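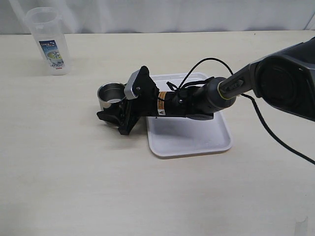

Gilurthorpe, September

Larneo Tea Table: read me first

Hi! I put this set together out of plain love for table stuff, the cups and trays and pitchers you stop noticing once you own them. It has 362 pictures and a short note file, and everything in it gets used for serving cold drinks.

What's on the table

The small steel cups are my favorites. They're short and straight-sided with a polished rim, and they pick up every bit of light around them (a pain if you're trying to label edges, sorry!). In the notes they're all filed under "cup, steel", so don't go looking for "tumbler".

The white plastic tray has rounded corners and a raised rim. I tagged it "tray" even in the 60 pictures where it's full of other things. Pale tray on a cream tabletop is a tough match, so go slow with those outlines.

Then there's the clear pitcher, the tall one with the handle and the green tea label. I left the label on because I like it, bowl of tea and big Japanese character and all. I typed up label text only where I could read it without squinting, so the "600" is in there and a lot of the small print isn't.

Known gaps

35 pictures have no notes yet. I started on them in the Manalastas folder and then changed how I name lids, so those old lid tags don't match the rest.

Using it

Unzip, open notes.txt, and keep the folder names as they are or the Brosesska sorting script will skip them. Fixes are very welcome, especially for lids!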